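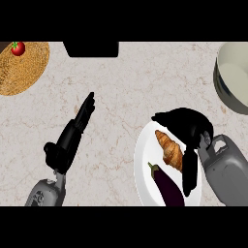
Marble countertop, woven placemat and a small tomato, in a rendered view

3 min read

In March I went to the kitchen and stone fair in Killengate. My sister and I want to change our old worktop before winter, and I hoped to learn the difference between the stones before I spend money.

The fair is in two halls beside the train station. I came at opening time and the first hall was already quite full. Wouters had the biggest stand, with 80 sample plates which visitors were allowed to touch. A patient lady, Evangelia Kouris, explained to me that marble does not like lemon juice or vinegar, and that sealing it makes the stains slower but does not stop the dull marks. I had believed the opposite for many years.

At Ivberg they showed only granite, mostly dark. The prices were not written anywhere, so I had to ask each time, and this I did not enjoy. The man there told me delivery takes roughly 18 days after measuring.

After lunch I listened to a talk by Davoud Shokri about repairing chips in the edges. It was too technical for me in the second part, but I made notes about the filler.

I took home a small piece of beige marble to test with coffee. The train back to Tratilow was late.

2 comments · 18 shares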